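El agua de jamaica de Tiburcio Barajas ya tiene local propio

Por fin abrió, vecinos. Después de pasar todo el verano preguntándole cada mañana que para cuándo, el señor Tiburcio Barajas levantó la cortina de su refresquería en la calle Irgate, justo donde antes estaba la papelería Niven (sí, la de los cuadernos amarillentos en la vitrina). Yo llegué a las diez de la mañana pensando que iba a ser la primera y me encontré una fila que daba la vuelta hasta la parada del camión.

Para quien no lo conozca, don Tiburcio lleva 16 años vendiendo aguas frescas en un carrito afuera del cine Muvico. Primero solo limón y horchata, luego tamarindo, y al final la jamaica, que es la que lo hizo famoso en el barrio. Mi hermana jura que la prepara con canela. Él dice que no, pero lo dice riéndose, así que yo no le creo nada. 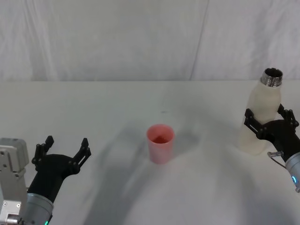 La jamaica tiene su chiste y don Tiburcio me lo explicó mientras atendía, sin dejar de servir. La flor se lava rápido, se hierve poquito y se deja reposar tapada toda la noche, y el azúcar va al final, cuando ya está fría. Si se hierve de más, amarga. Le pregunté cómo sabe cuándo está lista y me dijo que por el color: tiene que verse de un rojo oscuro, como el líquido que se alcanza a ver dentro del vaso de plástico rosado de la foto, y si queda clarita es que le faltó flor. Yo en mi casa la hago clarita desde siempre, ya me enteré de que lo hago mal.

Los precios me parecieron bien para como están las cosas. El vaso de 330 mililitros se queda igual que en el carrito, y hay una jarra para compartir que a mí me salvó, porque iba con mis sobrinos y esos niños toman como si vinieran del desierto. Hay seis sabores fijos y uno que cambia cada semana. El de la inauguración era pepino con hierbabuena, muy rico, aunque le hubiera puesto menos azúcar (con perdón).

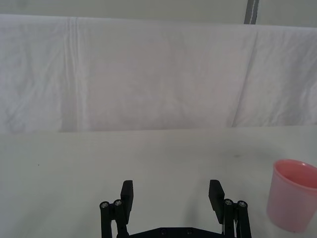
También vende comida, pero poca. Molletes, tostadas de pata y unos panes que le traen de la panadería Chang, la de la esquina del mercado. Los molletes se acabaron antes del mediodía y a mí me tocó ver cómo le daban los últimos al señor que estaba delante — todavía me duele. Me aseguraron que para la semana que entra van a pedir más pan.

Lo que no me gustó tanto: las mesas están muy pegadas y no hay dónde dejar una carriola. Se lo comenté a la hija de don Tiburcio, que estaba en la caja, y me contestó que van a quitar una mesa del fondo en cuanto les entreguen la barra de la ventana. El baño, eso sí, muy limpio y con jabón, cosa que en esta calle no se puede decir de todos lados.

Ese primer día sirvieron 200 vasos antes de cerrar, según la libreta que llevan junto a la caja, y la jamaica fue la primera que se terminó. Una señora llegó a las cinco con su termo vacío y tuvo que irse con horchata. Se fue de malas, pero volvió al otro día, que yo la vi. 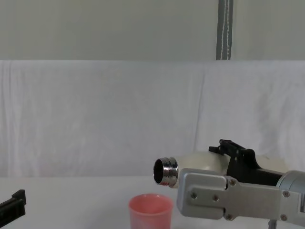
¿Y el carrito? Esa era la pregunta de todos en la fila. Don Tiburcio no lo piensa vender. Su sobrino lo va a seguir sacando afuera del cine por las tardes, con limón y jamaica nada más, así que quienes salen de la función pueden estar tranquilos. Los vasos en el carrito van a costar lo mismo que en el local.

El horario por ahora es de nueve de la mañana a siete de la noche. Solo aceptan efectivo hasta octubre, cuando esperan tener ya la terminal para tarjetas, y si llevan su propio termo se lo llenan sin problema. Yo vuelvo mañana temprano por mis molletes.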